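Search this site Enter keywords Go

Lundgren to Open Furniture Showroom in Plomenlow

PLOMENLOW - Lundgren, the Clernosham maker of work tables and shelving, will open its second showroom in April. The new space on the lower floor of the old Plomenlow grain exchange covers 1095 square feet and will be open from 11 a.m.

The showroom will carry the full Illaseo line of tables for offices, schools and workshops. Customers can order tops in 11 colors, with delivery to both towns included in the price. 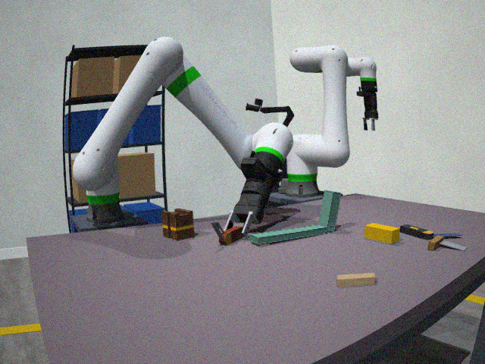
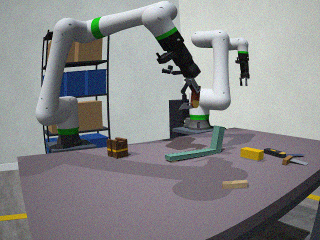
Illaseo tables ship flat and come with a two-year warranty on tops and legs. Replacement parts will be kept in stock at Plomenlow, so customers there will no longer need to drive to Clernosham to pick them up.

Lundgren will hire two full-time staff for the new location. Applications are open now through the company's front office. The Clernosham showroom will keep its current hours - closed for lunch between 1 and 2 p.m.

Trade customers may book an early visit in the week before opening.

Contact Lundgren Press Office | Copyright Lundgren. All rights reserved. | Back to top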